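Sourdough, two months in

4/29/18

I started baking sourdough in March and I am completely hooked. I know, I know, the internet has plenty of bread people already. But I've been talking my family's ears off, so now it's your turn!

My first starter died. I fed it white flour straight from the back of the cupboard, forgot it over a long weekend, and came home to something gray that smelled like nail polish. The second one I made with whole rye from Asten, the little mill shop out past the reservoir, and it was bubbling by day four. I've kept it going on rye ever since, with a spoonful of plain flour when the bag runs low.

My everyday loaf is very simple. I use 300 grams of water, a good scoop of starter, bread flour until it feels like a soft earlobe (you'll see what I mean when you get there) and salt. Mix it, leave it alone for half an hour, then fold it over on itself every so often through the evening. The folding is my favorite part. It goes in as a shaggy mess and by the third fold it's smooth and stretchy and holds itself up — I still get a thrill out of that every single time.

Then it sits in the fridge overnight. I used to skip this step and bake the same day, and the bread was fine, a bit flat in flavor. The cold night gives it that tang, and the dough is so much easier to score when it's chilled. I cut mine with an old Cropper knife I got at a yard sale in Fivley. One long slash, a bit off center, fast. If you go slowly it drags.

Baking is in a heavy pot with the lid on for 22 minutes, then the lid off until the crust is darker than you think it should be. Really, keep going! My early loaves were all pale and chewy and I was so proud of them.

Last weekend I tried a walnut and raisin one and ate over half of it standing up at the counter with butter. Next I want to do something with the leftover oatmeal we always seem to have, and maybe a seeded one if Muka gets sunflower seeds back in. They were out again on Saturday, and so were the pumpkin seeds, so I came home with poppy seeds and a lemon and made muffins.
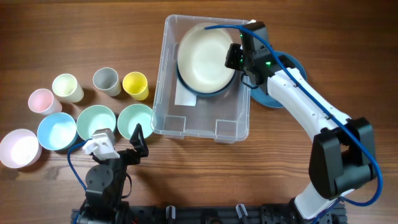

How long can a starter stay in the fridge between feedings?

Mine does well on one feeding a week, and I take it out the night before I want to bake.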